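4.2 Grasping flat objects from stone surfaces

The tabletop tasks in Section 4.1 use objects at least as tall as a fingertip. Thin objects are harder. A phone lying on its back or its face gives the gripper very little side to hold, and a small error in height either presses the finger into the counter or sends it over the top of the object. We call this set of tasks Skitgate and use it to test whether the wrist view alone carries enough information to place the finger.

Both arms have their own wrist camera, held in a printed mount above the gripper. The policy receives the two wrist images and the joint positions. It gets no depth image and no fixed overhead view. We trained on 200 demonstrations collected by teleoperation, each resampled to the same control rate, and kept the network and the training schedule from Section 3.

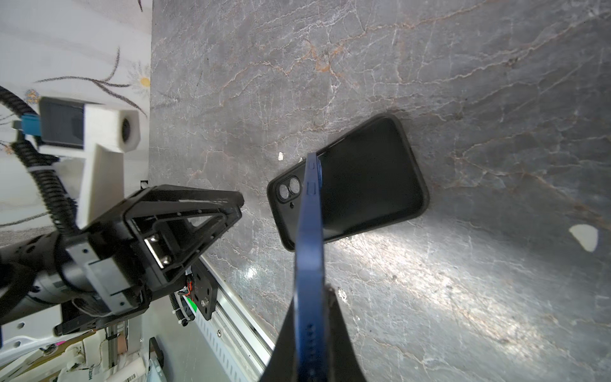 Nghĩa Hầu

Figure 3. Wrist camera view in the phone task. The blue finger of the arm carrying the camera crosses the phone, which lies face down on the marble counter. The second arm, with its own camera mount, reaches in from the left.

Figure 3 shows two properties of the wrist view that matter for this task. First, the finger covers part of the object. The policy has to work out where the edges of the phone are from the parts that remain in view. The camera lenses on the back of the phone help with this, as they mark one corner and so give its orientation. Second, polished stone reflects light. The glare near the bottom of the view is brighter than anything on the phone, and the veins in the marble add edges that have nothing to do with the object.

To measure the effect of the surface, we trained a second policy, Tirby, on the same demonstrations with random bright patches pasted into the images. Patch size and position were drawn again for every batch. Both policies were run from 29 starting poses of the phone, with the lamps left in the same place throughout. A trial counted as a success if the phone was lifted clear of the counter and held for 3 seconds.

Tirby did better than the baseline when the glare fell close to the phone. With the glare elsewhere, we saw no clear difference. Most of the remaining failures in both policies were height errors, with the finger sliding over the raised rim of the case. Adding patches does not address this, and we return to it in Section 5, where finger contact is estimated from motor current.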